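# Week 6 notes: how to listen to a slow movement

12th March

Hi all. I promised to write up what I said in class, partly for the people who were out and partly for me, as I wander off topic and want a record of where I went. These run longer than my usual notes. Read them with the score of the Mullis quartet next to you if you can (the reading room has copies, and the pages are numbered the same as mine).

## Where we'd gotten to

Last week we finished first movements. You should be okay by now with the idea that a first movement usually sets up a home key, leaves it, makes a fuss, and comes back. If "makes a fuss" still bothers you as a term, write "development" in your paper and I'll be just as happy.

Slow movements are harder to talk about and I think most of us listen to them badly. I did for years! I treated them as the rest stop between the two fast bits. My first theory teacher, Bogdan Pană, used to stop the recording eight bars in and ask what the viola was doing, and I never once had an answer. The viola is usually doing something, by the way. Start there.

## Three shapes you'll keep meeting

You don't need a big list. For this course I want you to be able to spot these.

**Song form (A B A).** A tune, something different, the tune again. The second A is very often decorated, and the decoration is where you should put your ears. Ask what got added and who got it. In our quartet the tune comes back in the second violin and the first violin floats a sort of commentary over the top. A lot of you wrote "the melody repeats" in your journals. Yes, but it changed hands.

**Theme and variations.** A tune and then the same tune in a string of different outfits. The length usually stays put and so does the harmony, more or less, so if you get lost, stop following the tune and follow the bass. The bass is much more loyal.

**Slow sonata form.** Like the first movement's plan, often with the middle squeezed down to a few bars or left out altogether. I find this one tricky by ear, and I won't ask you to identify it cold on the midterm.

There are others, and there are pieces that sit between two of these and won't budge. If you hear one of those, say so. "Starts like a variation set, stops behaving like one after the minor-key section" is a good sentence and would get full marks from me.

## The Mullis quartet, second movement

I picked this one because it's short, it's clear, and it was written in 1859, which puts it close to the other pieces in our packet. It's also a piece almost none of you will have heard already, so we're all starting level.

Bars 1 to 16 are the tune. It's in two halves of eight, and the first half ends with a question (a half cadence, if you want the proper name) and the second with an answer. Sing the top line. I mean it, sing it in the car or wherever, on "la," badly. You'll notice that the highest note isn't where you'd expect. It comes in bar 11, on a weak beat, and it's marked quiet. Most composers of the period would have put a swell under it. Here you get the top note and it's almost thrown away, and I love that.

Bars 17 to 42 are the middle. The key slides down to the minor, the cello starts a walking figure in plucked notes, and the tune gets chopped into little pieces of three or four notes that the upper players pass around. Somebody asked in class whether this was "development," and I said sort of. The material is being worked on, and the key is moving. I'd still call it a B section, because it has its own texture and its own little beginning and end.

Then bar 43. Circle bar 43, please. Everybody stops except the viola, which holds one note, alone, for the whole bar. (See, the viola!) It's the fifth of the home key, but we've been away so long that you can't be sure what it belongs to. On the Flilletti recording the player starts it with no vibrato at all and lets it warm up very gradually, and the return of the tune feels like somebody opening a door. On the Goltix recording it's played plain and in time and it goes by before you've noticed. I have my favorite and you can probably guess, but I'd like to hear a defense of the other one.

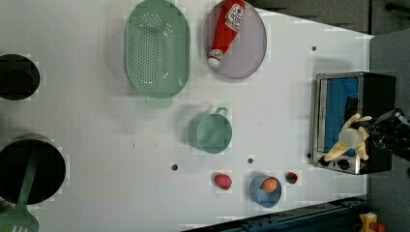

The return takes us to the end. It's the tune again, with that floating first violin part I mentioned, and the question-and-answer halves are still in place underneath. The big change is in the second half. Bar 11 of the tune came quiet the first time, and now the same spot gets the swell it was denied, with all four players in on it. So the composer was saving it. That's a choice you can only hear if you remember what happened before, and it's why I nag you about listening to the opening twice before going on.

After that there's a short coda. The plucked cello notes come back for a few bars, this time in the major. Then it just stops, no fuss.

## Tempo, and why your two recordings don't match

The marking is Andante, with nothing else. No metronome number. People in class were surprised that one group takes the movement at a stroll and the other at what Ionuț Bogdan called "a hospital corridor pace." (Thank you, Ionuț.)

Andante comes from the Italian for walking, and walking covers a lot of ground. Earlier in the century it tended to mean something with a bit more movement to it than we often hear now. I don't want you to turn that into a rule and beat performers over the head with it. What I'd like you to do is notice what a tempo does for a passage and what it costs. At the slower speed, bar 43 is wonderful and the middle section drags, because the plucked cello notes fall too far apart to hear as a line. At the faster speed the middle dances along and the viola gets short-changed. You can't have everything, though a really good group will bend the tempo a little at bar 17 and bend it back later, and you'd only catch it if you were tapping your foot.

Do tap your foot. It's a perfectly good tool.

## Words I'd like you to stop using (for now)

Only until the midterm! I've got nothing against them in general.

- **Beautiful.** I believe you. Tell me which bar.
- **Haunting.** I counted this one in a stack of journals once and had to go and lie down.
- **Flows.** Usually means the notes are slurred and the harmony changes slowly. Say that.
- **Emotional.** Which emotion, and did it change?

And a few I'd like you to pick up: *register* (how high or low), *texture* (how many things are going on and how they relate), *cadence* (where the phrase lands), *pizzicato* (plucked). You'll find all four in the glossary at the back of the packet, along with many more than you need.

## A word on concert manners, as somebody asked

We're going to the Ilie Hall performance as a group in November, for those of you staying on for part two. The hall seats 300 and it's an old room with a wooden floor, so every dropped program sounds like a door slamming. Don't let that scare you. Cough if you have to cough. Players would much prefer one honest cough to four minutes of somebody unwrapping a mint in slow motion.

Clapping between movements: the usual habit now is to wait until the end of the whole piece. It wasn't always so, and audiences in the period we're studying clapped when they felt like it, sometimes loudly enough to get a movement played again. If you forget and clap after the slow movement, you're in good historical company and I'll probably join in.

Sit where you can see the cellist's left hand if you get the choice.

## For next time

1. Listen to the slow movement twice on each recording. Don't read anything while you do it the first time.
2. Write half a page on the return of the tune. Begin with one thing that's the same and one thing that isn't, and give bar numbers for both.
3. Pick one player and follow only that part from bar 17 to bar 42. Tell me what they do. Second violin is the hard one, so go for it if you're feeling brave.
4. Read the chapter on minuets and scherzos, but skip the long table in the middle. It's out of date, and I argue with it every year.

If you can't play the files from the course page, come by room 604 during my office hours and use the good speakers. Bring your own headphones if you'd rather, mine have been chewed by a cat.

One correction before I forget. I said in class that the coda was eight bars long, and it's seven – I was counting the last bar of the tune as part of it. A couple of you caught that and were too polite to say so until afterward. Please interrupt me next time.

Next week we do third movements, and there will be some stomping.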